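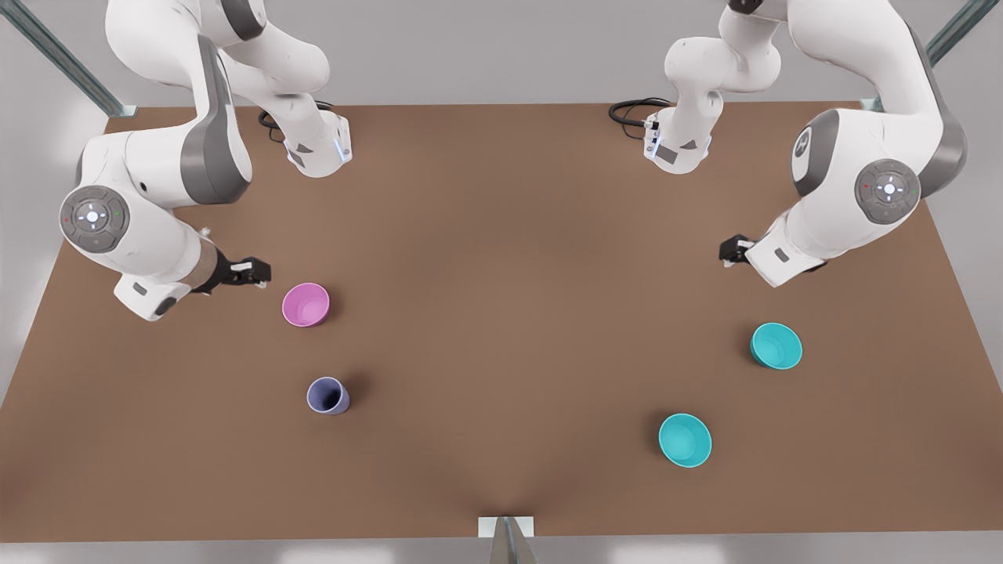 Four cups on a brown tabletop, with a white arm on either side. Computer rendering.

My grandmother kept a table that could seat twelve, and I don't believe it ever seated fewer than five. I have been thinking about that table all through June, ever since my wife and I began clearing out the house in Ivcombe and had to decide what to do with it. The easy answer was to sell it. We live in an apartment, we eat at a counter most evenings, and the counter does the job well enough. But I found I couldn't write the ad, and I want to make the case for the big table in general, even for people who have no room for one.

The argument against is a strong one and I won't pretend otherwise. Square footage costs money. A table like hers takes up the best part of a room and spends most of its life holding mail. My friend Kibet Langat got rid of his two years ago and has never missed it. He put a desk and a reading chair where it used to be, and he tells me (a little too often) that he uses that corner every single day. When he has people over they balance plates on their knees, and they have a fine time. I've been one of them, and I had a fine time too.

Still, I notice that he has people over less than he did. I don't think the missing table is the whole reason, as his kids are older and his hours are longer, but I do think a table asks a question of you when you walk past it. Hers asked who was coming. You would see those empty chairs on the way to the kitchen and before you knew it you were calling a cousin.

She was not a fancy host, I should say. Supper was often beans and whatever bread was left, and the plates came from three different sets, and if you wanted the good chair you had to get there before Uncle Erasto. Erasto Lema wasn't anybody's uncle, as far as I could ever work out. He had come to fix the porch one summer and stayed for lunch, and then he kept staying for lunch for the next 40 years. I learned to play cards from him, and how to lose at them, and a good deal about the price of lumber. None of that happens over a counter with two stools.

I worry that we've come to think of having company as an event, something you clean for and plan for and recover from afterward. The articles I read on the subject are full of advice about menus and candles, and I suppose that's helpful if you enjoy menus and candles. What I remember is being sent to the hall for another chair. There was always another chair, and it was always a slightly worse one than the last.

So we kept the table. It cost us 453 dollars to have it moved, more than I would have gotten for it, and we had to give up the couch by the window to fit it in. My wife was the one who suggested that, bless her. It has a burn mark at one end and it wobbles if you lean on the wrong corner - I've folded up a piece of cardboard for the leg, the same as my grandfather used to do. Kibet is bringing his family over at six tomorrow, and I still need to borrow two chairs from downstairs.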